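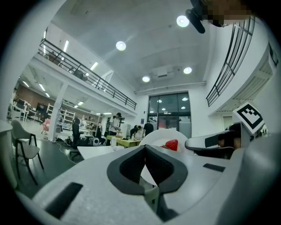
Colitar 手持夹爪日常维护与标定作业指引

一、适用范围

本指引适用于 Prirska 实训中心各工位使用的 Colitar 手持夹爪,规定开机检查、指面清洁、标记板校验及故障处置的基本要求。操作人员应完成岗前培训后方可独立作业。涉及机械臂本体的检修,按 Wihongi 工作站维护规程执行。

二、作业前准备

1. 关闭夹爪电源,拔下数据线,将夹爪平放于工位台面,指尖朝向操作者外侧。
2. 备齐无尘布、中性清洁剂、内六角扳手及备用指垫。
3. 在 Itness 系统中调出该夹爪的维护记录,核对机身编号。例如编号为3766的夹爪,记录首页应显示相同编号,不一致时应停止作业并上报。

三、夹指与指垫检查

1. 手动开合夹指,行程应顺畅,两指闭合后指尖应对齐。如有卡滞,先清除指根处异物,不得强行扳动。
2. 检查指垫表面有无裂纹、翘边或残留果汁。抓取草莓等软质果品后,糖分易在指垫边缘结膜,每班结束时必须清洁。
3. 清洁时以无尘布蘸取少量清洁剂,沿同一方向擦拭,再用干布擦净。严禁将清洁剂直接喷洒于夹爪表面。
4. 指垫磨损可见底层时应成对更换。新指垫粘贴后须静置30分钟,期间不得夹持物品。

四、标记板与相机校验

1. 标记板表面应平整、清洁,不得有划痕或反光贴膜。支架螺钉应逐一紧固。
2. 用镜头纸清洁相机镜片,确认相机支臂无松动。
3. 接通电源,连接数据线,进入校验界面。将夹爪置于标定位,保持静止,待系统采集完毕后读取偏差值。
4. 偏差值不大于2毫米为合格。超出时应重新紧固支架并再次校验,仍不合格的,停用并送检。
5. 校验期间应避免强光直射标记板。

五、试抓

校验合格后,以软质果品进行试抓。夹爪应缓慢接近目标,两指均匀受力,提起后果品表面不得出现压痕。试抓果品不得食用,应单独收集处理。

六、常见故障处置

标记板无法识别:检查板面是否被遮挡或沾污,清洁后重试。
夹指闭合后回弹:检查指垫粘贴位置,必要时重新粘贴。
画面断续:更换数据线,并确认线缆未受桌脚或座椅碾压。
系统显示代码1732:断电后重新连接;再次出现时,填写报修单,连同夹爪一并交设备管理室。

七、记录与存放

作业完成后,应在 Itness 系统中填写清洁、更换及校验结果。夹爪应装入专用箱内,夹指保持微张,存放于干燥处,箱内不得混放工具。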